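Filed under: Work Diary, Teaching the Arms

Mar 15, 2019

Got in early and had the arms warmed up before anyone else arrived. The job is still the shoe. Samby wants a set of runs where the arms are driven by hand from the leader handles, start to finish, with no corrections afterward. I drove all morning and Hooman Shojaei kept the log.

We are at 1141 runs saved. The plan says 2613, so there is a way to go. I did 44 before lunch and threw out 26 of them, mostly for hesitating. If I stop in the middle of a reach to think, the arm learns to stop there too. Hooman says my pauses show up in the log as flat spots and he can tell when I've looked up at the clock.

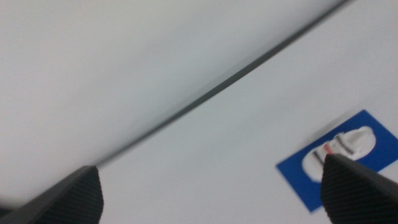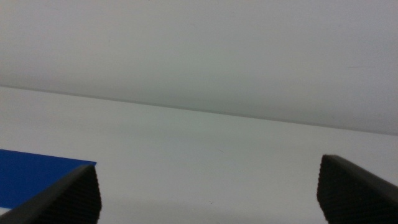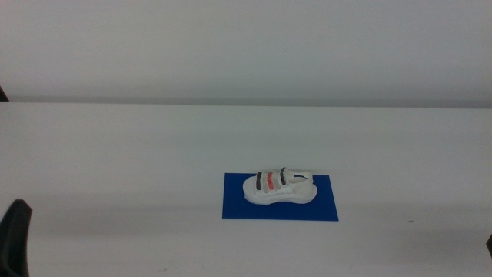 The left hand is my weak one. With the right I can come in low and close on a strap without thinking about it. With the left I overshoot and have to back off, and then the run is no good. I tried going slower, which helped, but Hooman said the slow runs don't match the ones from November and asked me to keep to the old pace. So I practiced for a while without recording.

One thing I want to remember: open the fingers before moving in, all the way, every time. When I open them on the way down the path comes out crooked.

After lunch Rosales called about the handle springs. They can send stiffer ones. I said yes to one pair. My thumbs are sore and I don't want to change both stations at once.

Hooman ran the trained version from last week while I ate. It went for the shoe and missed by the width of a finger, then did the same thing again. He thinks it needs more runs with the shoe turned a little. I'll start with those tomorrow. Left hand first, while I'm fresh.

Home by six. Iced the thumbs.

3 comments

vovine_dan: We had the same trouble with pauses. Talking out loud while driving helped me keep moving.

Mendale reader: Are you using one shoe or several?

Priya: Try the stiffer springs on the left only.

Back to top | Contact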